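**Lusard says its new shelving plan will cut search time by 60 percent. Staff have heard that before.**

Lusard, the mail-order parts seller, started moving its small-goods stock onto open blue steel racks in May, replacing the closed cabinets it had used since the company moved into its current building. Management says the change will make items easier to find and cut the time spent hunting for them by 60 percent. It has not said how that number was reached.

The company bought the racks from Virág, a shelving dealer, and is sorting stock into plastic bins by product line. Flat molded trays are also part of the plan. A two-page notice to staff says trays should be kept "at a convenient height," without saying whose convenience is meant.

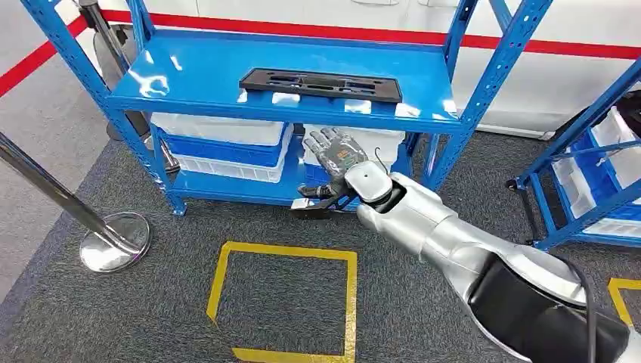
A black tray on the top shelf of a blue rack at Lusard, with white bins on the shelf below.

Beatrice Wanyama, who worked in the stockroom under the old system and now handles returns, said she would believe the savings when she saw them.

"The cabinets were ugly, but they had labels on every drawer," she said. "Now I'm told white is one thing and blue is another. Ask two people which is which and see what you get."

The notice does not settle the question. It says bin colors will "support sorting," then refers readers to a chart that had not been handed out when this item was written. A Lusard spokesperson said the chart was being finished and called the delay minor.

Then there is the floor. The plan calls for yellow tape outlines on the carpet to show where goods can be set down and where carts may wait. Lusard describes them as "active zones." Wanyama calls them squares. 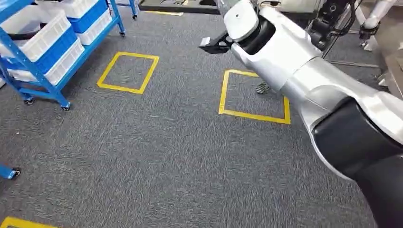

The last reorganization, sold to staff under the name Runon, also came with tape and a promise of faster picking. It was dropped after 5 months. Lusard has never published results from it, and the spokesperson would not say whether any were kept.

The company also declined to give the cost of the new racks and bins. It did say that 100 product lines will be moved first, with the rest to follow if the early numbers look good. What would count as good was left open.

Kerus, a smaller competitor that rents space on the same street, looked at a similar setup last year and passed on it. A manager there said open shelving was fine for things that sell every day and a nuisance for everything else.

Lusard says it will review the layout once the first product lines are in place. Staff have been asked to send comments in writing. Wanyama said she had already sent hers, and that it was mostly about the labels.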